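Warm milk before bed is one of my favorite small comforts, and after many a scorched saucepan I've settled on doing it right in the mug. Fill it no more than two-thirds full – milk climbs fast! – and heat it in short bursts, stirring in between.
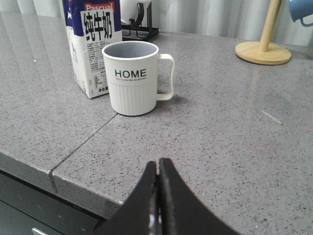
A pinch of cinnamon goes in at the end, never the beginning, or it just floats around in sad little clumps. And do rinse the mug as soon as you've finished (I know, you're sleepy), especially one with ridges, where dried milk loves to cling.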